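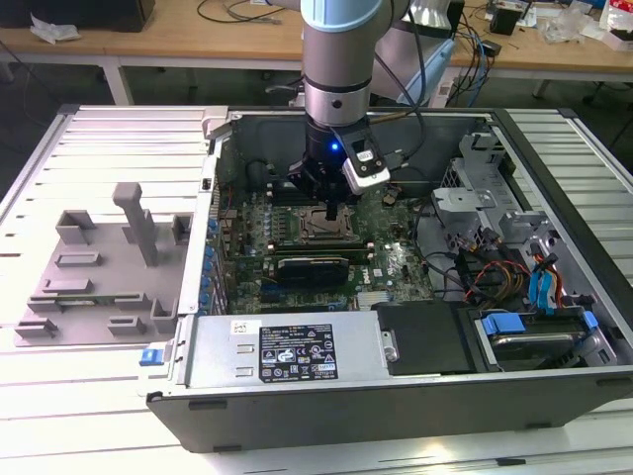 Usolik Working Papers on Automation and Work
Posted Feb 27, 2020, by the Pillano study group

Home | Papers | Methods | Data | Contact

4.2 What changed at the bench

Figure 3. Arm at the processor socket of a desktop tower, with the case on its side on the slatted worktable.

When we first visited the refurbishing shop at Tellomine, we expected to spend most of our time talking about speed, and we did hear plenty about it. The shop handles 3,000 desktop computers in a good year, and people there are quite rightly proud of that. But the longer we sat with them over coffee, the more the talk drifted toward hands, wrists and backs, and toward who gets to decide what a machine is worth saving for.

The stage we followed most closely is the one in Figure 3, where the gripper is just above the open socket and the camera beside it is angled down at the board. In the old routine one technician did everything on a tower from first screw to last test. Under the new plan, which the shop calls Zaki, the arm takes on the reaching and placing inside the case, while the technician prepares the tower, watches the delicate moments and makes the call on parts that look doubtful. A crowded case such as this one, with its cables running over the board toward the drives, still asks a good deal of whoever lays it out.

We logged 487 towers during our stay, and 22 of them were handed back to a person partway through. The technicians had mixed feelings about those handbacks (so did we, to be fair!). Several enjoyed them, as they got to do a bit of proper detective work. Others found it tiring to pick up a job that something else had started, and they asked for a short note on the screen saying which step had been reached. That note was added in February, and we come back to it in Section 5 along with the changes to the shift schedule.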